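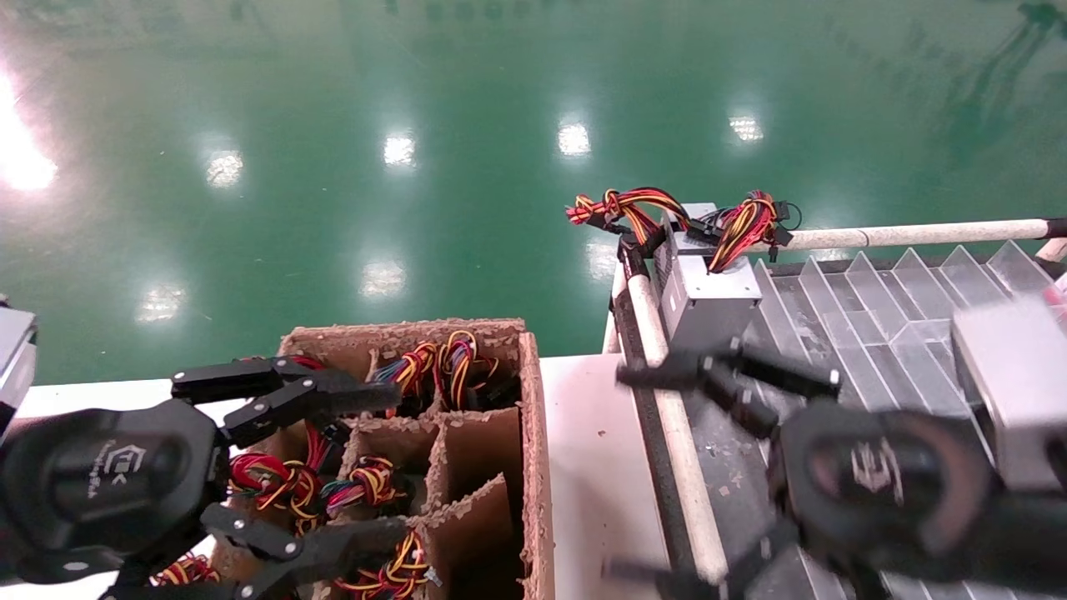

Boglárka Győri
Equipment Planning Lead, Grevik

Planning and paying for a two-handed packing station: frequently asked questions

Since we put the power supply line up on the site I've had a steady trickle of emails from other repair and refurbishing shops, and most of them are about money. Great! I love talking about the budget side of this. I've collected the ones that keep coming back. If yours is missing, send it through and I'll add it.

What does the station do?

It handles computer power supply units between the conveyor, a clear acrylic tray and a partitioned cardboard box on the worktable. Two arms, and a multi-fingered hand on each. A power supply looks like an easy thing to handle until you remember the bundle of red, yellow and black cable sprouting out of it, with connectors on the ends that go wherever they please. That cable is the whole reason our budget looks the way it does, so keep it in mind as you read on.

Do I need hands with fingers, or will a simple gripper do?

Start with the simple gripper in your sums and make the fingers earn their place. If your part is a bare metal box, two parallel jaws will pick it up all day for a fraction of the cost, and I'd be thrilled for you. Our trouble was the cables. We needed one hand to steady the unit and the other to gather loose wiring, and we wanted the same pair of hands to cope when the next model came in with a longer loom. We borrowed a jaw gripper from Lasent for a month before we decided, and I'd do that again in a heartbeat. It cost us freight and a carton of biscuits.

How should I split the budget?

Most first drafts I see have one giant line for the robot and a small line called "other". Please break up "other"! Ours had these in it by the end:

Hands, priced separately from the arms
Spare fingers and a spare set of finger screws
Worktable, trays and box inserts
Conveyor changes, including the guide rods
Lighting and anything done to the floor
Safety assessment and whatever it asks for
Staff time for teaching and testing
Freight, import charges and insurance
First-year support

Arms and hands together still came out as the largest piece, but staff time was a clear second and it was the line we got most wrong. We went over it by 23 per cent, nearly all of it in the first two months. Tharun Chowdary, who looks after our books, now asks for that line first.

How long does it take from order to useful work?

For us it was 14 weeks from deposit to the pallet arriving, and then about as long again before I'd have called it useful. The supplier's lead time is only the part you can see on the quote. Put your own site work beside it on the same calendar — the power, the table, the network point, moving whatever is standing in that spot now — and you'll find some of it has to start before you've even ordered.

If your financial year ends in June, watch for the squeeze. Everyone orders at once and the installers are booked solid into September.

Do we need to change the building?

Possibly less than you fear. We kept our green epoxy floor and our white table. What did bite us was glare. A glossy floor throws the overhead lights straight back up, and clear acrylic has its own sparkle on top of that. Cameras don't love either one. Nithin Palaniappan spent a fair few evenings with a roll of matt film and a lamp on a stick, and I'd now put a modest lighting allowance into any plan from day one. Before you spend it, walk the spot at 7 am and again mid-afternoon and see what the windows do.

Is the clear tray worth copying?

I go back and forth. The slanted dividers are good for holding a unit at a repeatable angle, and people can see what's in each slot from the side. Acrylic does pick up dusty smudges, though, so allow for cleaning, and buy two trays so that one can be out of service. Botond Bíró is drawing up a solid version to compare. Whichever way you go, trays are cheap next to arms, so leave room to throw away your first design. We're on our third and I'm not even a bit embarrassed.

What about the cardboard boxes? Surely you need proper bins.

We thought so too, and priced a full set of moulded bins with fitted inserts. Then we left them out of the first order. Our stock already moves in brown cartons with cardboard partitions, and the edges get rough and torn with use. If the station can only work with a perfect bin then every customer and supplier has to change along with you, and that's a hidden cost that can swallow the entire project. My advice is to trial it with the boxes you've got, tatty ones included, and keep the bin quote in a drawer.

Should we lease or buy?

Both can make sense. We bought the arms and leased the hands, which raised a few eyebrows, but hands are the part improving fastest and I didn't want to own last year's pair. Read the lease for three things: what counts as wear, who pays freight on a return, and whether a swap to a newer model resets the term. Pekatau let us cross out the reset clause when we asked. We only asked on a whim, so do ask!

What do repairs and spares cost to plan for?

Fingers take knocks. They're the bit that meets table edges, dividers and metal cases, and they have lots of small joints. We keep one complete spare hand on the shelf and a tub of small parts, and our support plan promises a replacement within 72 hours. That promise was worth more to me than a lower sticker price. Ask any supplier where their spares are physically kept. An answer in another hemisphere should change your numbers.

Conveyors need a line too, even an old reliable one. Crumbs of foam and bits of card end up on a dark belt and somebody has to wipe it down. We count that as ten minutes of a person's shift and it goes in the budget like everything else.

How do I work out payback without fooling myself?

Use your slow days. It's very tempting to take the best hour you saw in a demo and multiply it by a year. We took the worst full week from our trial, knocked off time for changeovers and cleaning, and came out with a payback of around 19 months. It isn't a thrilling number to put on a slide, but our owners believed it, and that got the approval through in one meeting.

Leave out savings you can't point to on a bill. I had a lovely paragraph about staff morale in the first draft and Tharun was right to strike it out (the paragraph, that is — morale's fine).

Will anyone lose their job over it?

Nobody did at our place, and I'd suggest you settle your own answer before you go shopping. Two of our packers moved to testing, where we were badly short. Their pay rise is in the project budget as a proper line. They also know more about tangled cable than any of us, so we booked their time for the teaching stage and paid for it properly.

How many quotes should we get?

We got three. I found it more useful to send every supplier the same small crate of real parts and ask for unedited video of their equipment handling them. Put your ugliest units in the crate. Ours had stiff old looms, bent plugs and one case with its label half peeled off. Shetty sent back a long clip with every fumble left in, and I learned more from that clip than from all the brochures put together. They didn't win the arms, but they did win the conveyor work.

What would you cut if money were tight?

The second arm can sometimes wait. If your part has no cables, try one arm and a good fixture. I'd also delay custom bins, fancy screens and any dashboard you haven't wished for at least twice. I wouldn't touch training, spares or the safety assessment.

Can we come and see it?

Yes, please do. Ilango Joseph runs the visits and can usually find a morning. Closed shoes are needed on the floor, and if you bring a few of your own parts in a box we'll happily talk through them over coffee.

Can I have your spreadsheet?

You can. Ask for the planning sheet through the contact form and tell us what kind of parts you handle. The yellow cells are yours to fill in, and the tab called "Other" is locked until every line on the first tab has a number in it. Zero is allowed.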